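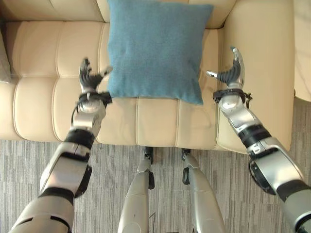 3.2 Setting and materials

The arrangement of soft furnishings has received little attention in studies of domestic order, which have dealt mainly with kitchens, wardrobes and the storage of paper. The present section sets out the seating and the cushions on which the Bikenen study was based, and the terms used for them in the remainder of the paper. The principal seat was a sofa in cream leather, its seat divided by deep stitched seams into rounded, padded sections, with a wide armrest in the same leather (Figure 4). A square cushion in a muted blue-green, slightly fuzzy to the eye and woven in texture, is shown upright against the backrest, with its lower edge on the seat. This position is referred to below as 'standing'. A cushion placed with one face on the seat is referred to as 'lying', and one pushed into the angle between armrest and backrest as 'tucked'. The carpet is grey, with short streaks in lighter and darker shades, and was retained for the whole of the study.

Figure 4. Cream leather sofa with blue-green cushion in the standing position, Bikenen sitting room.

Households were recruited through the Hestau tenants' register in May. Each was asked to keep a written record of the state of the sitting room at the end of the evening, using a printed form of eight questions. The form asked where each cushion had been left, whether any throw had been folded, and whether the person completing the form regarded the room as tidy. No guidance was given on the meaning of the word 'tidy', as an earlier version of the form (Zamora, internal report) had supplied a definition and had produced answers that simply repeated it.

A total of 1,411 forms were returned. Of these, 300 were set aside at the first reading — in most cases the position of the cushions had been left blank, and in the others two members of a household had completed the same form and disagreed. The remaining forms were read by two members of the Ambrose group working separately. Where their readings differed, the form was passed to Desmond Zamora for a decision. A further 100 forms were drawn from the accepted set and read again after an interval in order to check that the terms had been applied in the same way throughout.

The choice of leather for the principal seat requires a short comment. Cushions on a fabric sofa tend to stay where they are put, and respondents with fabric seating seldom reported moving them. On smooth leather a standing cushion may slide forward during the evening, and its position at night is therefore less certain evidence of what was done with it. The form was altered accordingly. Respondents were asked to state whether they had placed the cushion or had merely found it, and the two kinds of answer are kept apart in the tables.
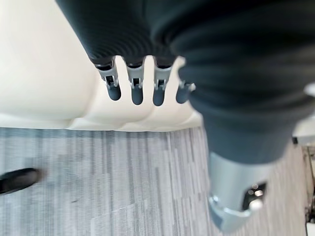

Hestau Papers in Domestic Studies, Issue 8, p. 300

The lower front edge of the seat was given its own entry on the form. On a padded sofa of this type the line where the seat meets the floor is gently scalloped, and several respondents described straightening the seat by eye against it, pressing the padding with the flat of the hand until the sections looked even. This was not foreseen when the form was drawn up. It has been recorded under 'smoothing', together with the patting of cushions and the pulling of creases out of armrests.

3.3 Limits of the material

Three limits should be noted. The record was kept by whichever adult was last to leave the room, and it is likely that this person was often also the one who did the tidying. The Nerno households, who joined the study after the others, had been shown a copy of Figure 4 before completing their forms, and their preference for the standing position should be read with that in mind. Lastly, colour was not recorded. Some respondents wrote in the margin that a cushion in a contrasting colour was put straight sooner than one close in shade to the sofa, but these remarks were too few to be treated as a finding and are given in the appendix without comment.

The coding sheet used for the second reading was closed on December 25, 2023. Forms received after that point are held with the Ambrose papers and do not form part of the results reported in Section 4.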